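Notebook – simulated household set, Cirlow group
May 23, 2023
Entry by Áine Lenihan

Collection for the cabinet task resumed this morning on the Clestville house layout. The target for the layout is 214 accepted demonstrations; 90 had been accepted before today. The operator worked with both arms throughout.
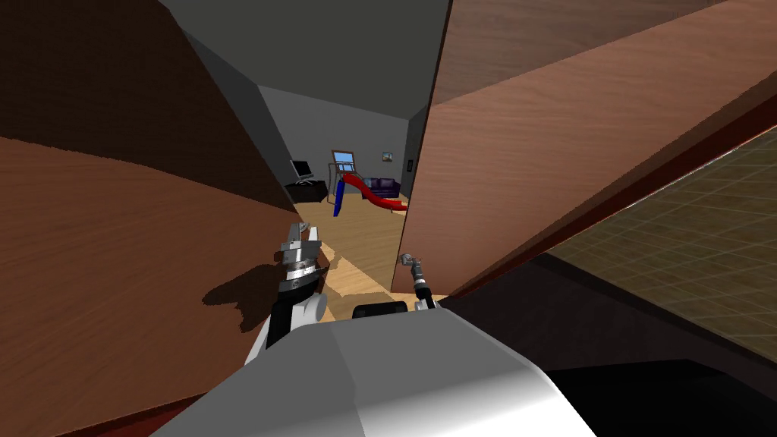 Head view, both grippers forward between the wood panels.

The left arm throws a hard shadow on the panel beside it. Xiao asked whether shadows should be switched off for training. We will keep them on – the learner must cope with them – and vary the light position in the next batch.

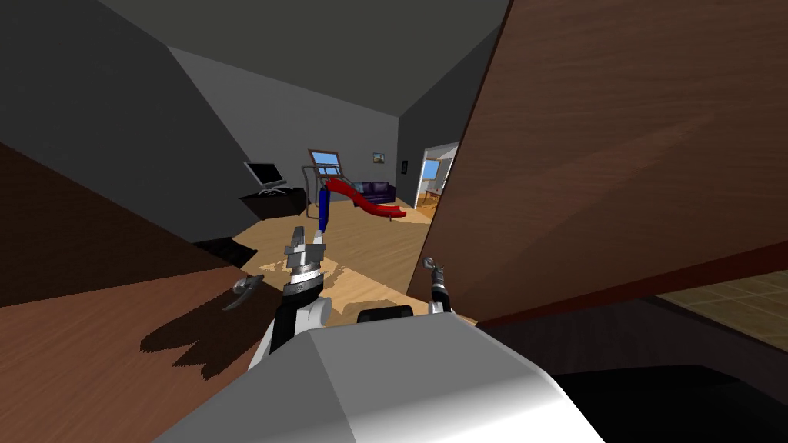 Head view with cabinet door open, right gripper at the door edge.

Reviewers are reminded that the inside of the cabinet renders nearly black from this angle. An episode is not to be rejected on that ground alone. Reject it if the door passes through the gripper or if the recording starts late.
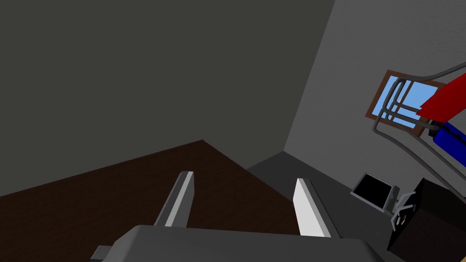
Gripper view, fingers apart, nothing held.

Views of this kind are stored with the head view under the same episode number. The tilt is to be left uncorrected in the stored files.

Accepted today: 44. Set aside for a second reading: 2, both for late starts. Files copied to the Grusano share. The light settings for the next batch remain to be agreed with Xiao.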